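About Linside

We write the rules that other people's robots are supposed to follow, and then we check whether they do.

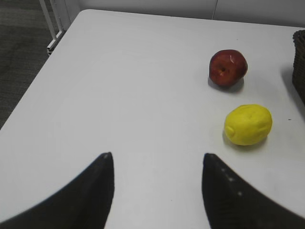

Apple, lemon, open gripper: tabletop handling, seen from the wrist.

Linside is a small company in Kedmont. Our trade is good practice for robots that pick things up and put them down near people. We don't build robots or sell them, and we take no commission from anyone who does, a policy our accountant has described as brave.

How we got here

We started in November, which in Kedmont is a month best spent indoors reading. What we read was safety paperwork. Between us we had worked in packing plants, a teaching lab and one very large bakery, and every one of those places had a binder. The binders were thick and well meant. One of them told staff to keep clear of "the moving parts" and left it to the reader to work out which parts those were. Another had a page on forklifts in a building with no forklifts.

So we wrote a shorter one. It went through more drafts than we like to admit and came out as the Pukton Handbook, after the street we were renting on. The current edition has 61 rules. The first had 194, and we apologize to everyone who printed it.

What the handbook covers

It is written for arms working at tables and benches: sorting, packing, kitting, food handling, classroom and lab work. It deals with how the work area is laid out, who may start the arm and who may stop it, what gets written down, and what to do when a part ends up somewhere it shouldn't.

A few rules people tend to quote back at us:

Rule 4. Clear the table of anything the task does not call for. Coffee is never called for.

Rule 9. One person has charge of the stop button during a run. If two people think they have charge of it, stop the run and sort that out first.

Rule 17. Look at the wrist camera view before you start, and look at it properly. A lens can be clean and still be pointed at the wrong half of the table.

Rule 22. Treat soft, round and uneven objects as separate cases. A setting that suits a lemon has not been approved for an apple until somebody has tried it on an apple and signed their name.

Rule 38. Wipe down the surface between runs. Crumbs count. So do specks.

Rule 52. Write down the near misses. "Nothing happened" is a fine log entry provided you say what almost did.

The rules are plain on purpose. If a new hire can't follow one on a first reading, we rewrite the rule and leave the new hire alone.

What we do all day

Site reviews make up most of it. We come in, watch the work being done the usual way, and then ask to see the written procedure. The gap between the two is our business model. You get a report in everyday words, with the serious items on page one and the fussy ones at the back, where you can ignore them until our next visit.

We also run a training day for operators and a half day for managers. The managers' version is shorter because they told us they were busy. It has the same test at the end.

Schools and colleges may use the handbook free of charge. Companies pay a yearly fee that hasn't gone up since the second edition. So far 65 sites work to it, the smallest being a single bench in a shared workshop and the largest a warehouse where we got lost.

What we don't do

We are not a regulator, and our sticker does not make you legal. Your local laws and the published safety standards for your equipment come first, and the handbook says so on its opening page. We won't certify a machine we haven't seen running. We won't review a site by video call — we tried it once and were shown a very tidy corner.

The Sjögren room

Our own test room is named after the secondhand Sjögren workbench that used to fill it. The bench is long gone, but the name was already on the door and the sign had been paid for. Every rule in the handbook gets tried in there before it goes out, and several have gone in and never come back.

Getting in touch

Questions, complaints and corrections all go to the same inbox, and a person reads it. If you find a mistake in the handbook, tell us the rule number and what you think it should say. Good corrections go into the next edition, and the sender gets a printed copy. We still have plenty of the first one, from a print run of 2000, if anyone has a door that needs propping open.

Page last revised 2025-07-11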